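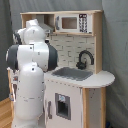 Flildale Playroom Group - Minutes, 6/3/21

Present: Rebecca Monti (chair), Eilif Dalen, Stela Ilie, Ileana Sârbu (notes). Teodor Bratu sent his apologies and a very kind note.

Rebecca thanked everyone for coming and for the cookies, which went around twice before we got to the first item.

Toy kitchen. Stela said how much she likes the light wood with the white panels, and we all agreed it brightens up the corner. There was a long and happy talk about the microwave, and Eilif told us his granddaughter would press the buttons on that keypad from breakfast to bedtime if you let her. Stela would like play food in baskets by October - soft pieces only, please. Agreed to spend up to $60. Eilif asked that the countertop be wiped down at closing, and Rebecca will add it to the list by the door.

Book shelf. Ileana has sorted over 300 picture books at home (her dining table is looking forward to being a table again) and will bring the first boxes next time.

Money. $253 in hand before the play food. No questions.

Next meeting at 7, same room. Stela to bring the coffee.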